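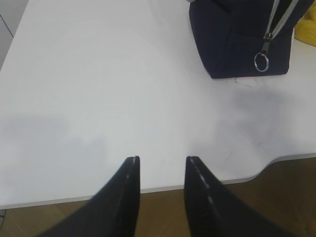 A white tabletop

Keeping Dog Hair and Dog Smell Out of the House

If you share your home with a dog, you already know that hair gets into everything, and I do mean everything. I have found it baked into a dinner roll. We have had big shedding dogs in this family since before my children were born, and our current girl, Nokness, is a shepherd mix with enough undercoat to stuff a sofa. Come October she lets go of her whole summer coat, and for a few weeks I sweep up what looks like a second dog. I wouldn't trade her for the cleanest floors in the county, but I have picked up a few habits over the years that make life with her a good deal easier, and several readers have asked me to put them in one place.

Brush outside, and brush before you vacuum

It took me far too long to work out the order of things. I used to vacuum on a Saturday morning, feel very pleased with myself, and then sit down on the rug and brush the dog! Now we go out on the back step first, with a slicker brush and then an undercoat rake, and only when she has been done do I get the vacuum out. Twenty minutes is plenty for a large dog if you do it often. Go gently over the hips and the belly, where the skin is thin, and stop if you hit a mat. Work those apart with your fingers and a little cornstarch.

The rubber glove trick

For upholstery, put on an ordinary rubber dish glove, dampen it slightly, and stroke the cushion in one direction only. The hair rolls up into little sausages you can pick off and throw away. It works on car seats too, and on stairs, which are the worst job in the house as far as I'm concerned. A window squeegee does the same thing on low carpet.

Washing the dog's bedding

Shake every blanket outdoors first. Then run it through the dryer on the no-heat setting for ten minutes before it goes anywhere near the washer, and clean the lint screen when it's done. You will be amazed at what comes off. After that, wash on warm with half the detergent you would normally use and a half cup of plain white vinegar in the rinse. Skip the fabric softener. It leaves a coating that holds on to smells, and some dogs get itchy from it. If your washer has a rubber door seal, wipe it out with a damp cloth afterward, or your next load of dark towels will come out wearing a fur coat.

Smells in the carpet

Baking soda is still my favorite. Sprinkle it lightly, leave it overnight with the door shut so the dog stays out of it, and vacuum it up in the morning. My old neighbor Erdal Karakaya, back when we lived on Entwistle Road, swore by doing it 2 nights in a row in wet weather, and I have to say his front room with three spaniels in it smelled better than mine with one. For accidents, blot first (don't rub, please) and use an enzyme cleaner made for pets. Let it sit as long as the bottle tells you. Stay away from anything with ammonia, as it smells enough like urine to invite a repeat visit.

Bowls and the floor under them

Wash the water bowl every day with hot soapy water. That slippery film is bacteria, and it has an odor all its own once it gets going. I keep a spare so there is always a clean one on the shelf. Under the bowls I use a boot tray, the kind with a raised lip, and it catches nearly all the slobber.

One more for the doorway

Keep an old towel on a hook by the back door at a height you can grab with one hand while the other is holding a muddy dog by the collar. Ours hangs right beside the leash, and I swap it for a fresh one whenever it starts to smell like the pond.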